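Suvance Desk, White 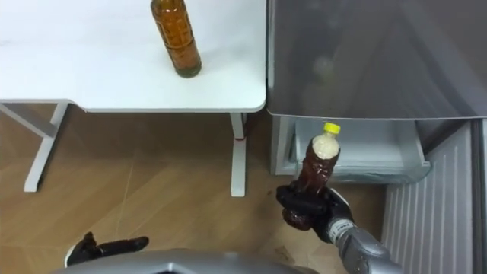 Price on request, minimum order 2. Suvance calls this a desk for any room, and we're wary of lines like that. What we can vouch for is plainer: a flat matte white top, rounded at the front corner, on white metal legs with a crossbar low down.

The maker claims a 20-minute build. Halina Chmielewska put ours together and doubts it - allow longer. "Scratch-proof" is also their word, and we've left it out of the specs.

Warranty: 5 years on the legs, none on the top. Ask why before you order.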